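# 「倒れたコップのほうが面白いんです」

ロボットに家の片づけを覚えさせるには、まず人間が山ほど片づけをしなければならない。Trullumでお手本データの収集をまとめているTeresa Mac Carthaighさんは、その話になると急に早口になる。

「だって楽しいんですよ! 手持ちのグリッパーを握って、つかんで、起こして、置く。それだけなのに、記録を見返すと一回ごとに手の入り方が違うんです」

集めた動作は3月の時点で1,158本。当面の目標は2,000本で、収集先の住まいは13か所になった。社内ではこのデータ群をGrudelと呼んでいる。

最初の頃は、研究室の白い机でばかり録っていたそうだ。

「きれいに録れました。でも、そのデータで学習させたモデルを柄物の布の上で試したら、もう全然だめで(笑)。コップの縁を探して、布の模様のほうへ手が行ってしまう。それで、ふつうの部屋に出ていくことにしたんです。ベッドの上でも、床でも、ソファでも」

いま力を入れているのは半透明のプラスチックカップだという。背景が透けるうえに輪郭がぼやけ、立っているときと倒れているときでは別の物のように見える。

「立っているカップは、指を開いてまっすぐ寄せればだいたい取れます。倒れていると、口がどっちを向いているかで手首の角度から変えないといけない。そこが面白いところで、私、倒れたほうばかり録りたがるので、Predaの担当者に叱られました。偏るからって」

Predaは録った動作を確認する工程の名前で、直近の回では78本が録り直しに回った。多かったのは、指を閉じるのが早すぎる例だ。失敗そのものは捨てず、Stakaという別の置き場に移している。

「つかみ損ねて、ちょっと戻って、もう一回いく。あの『戻り』がすごく貴重なんです。上手な人ほど録れないんですよ、失敗しないから。新しく入った人には、最初の週の記録を大事に取っておいてねとお願いしています」

部屋を片づけてから録ることはないのか、と尋ねると、首を横に振った。

「カップの置き方は決めますけど、周りはそのままです。靴も服も、暮らしている人の部屋にはありますから。次はマグカップの取っ手をやりたいんです。指を通すのか、外からはさむのか、もう三人で意見が割れていて。私は断然、外から派です」

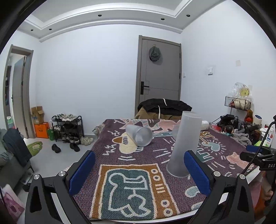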